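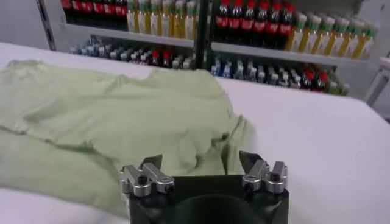
The clothing swap in Climcombe comes back on October 15, 2026, and we need your T-shirts again. In February the members of Florkutura brought so many clothes that we had 3,000 pieces to sort, and 1,054 of them were T-shirts. They are the easiest thing to give away, but also the easiest to leave in a heap. A pale green one like this, spread on the white table with its folds still in it, needs to be smoothed by hand first, from the middle to the sides. Then turn in the sleeves and fold it up from the bottom, so the neck stays on top and people can read the size. Please do not iron prints.

We ask each person to bring no more than 10 pieces, clean and without holes. Small stains are also a problem - we cannot wash anything on the day. Winter coats go to the Kyei shop, which has hangers and more space than we do.

Folding starts 2 hours before the doors open. If you would like to help, write your name on the list at the Voltside entrance. You can come for only a part of the time - even one short turn at the table is useful. Bags for taking clothes home are not provided, so please bring your own.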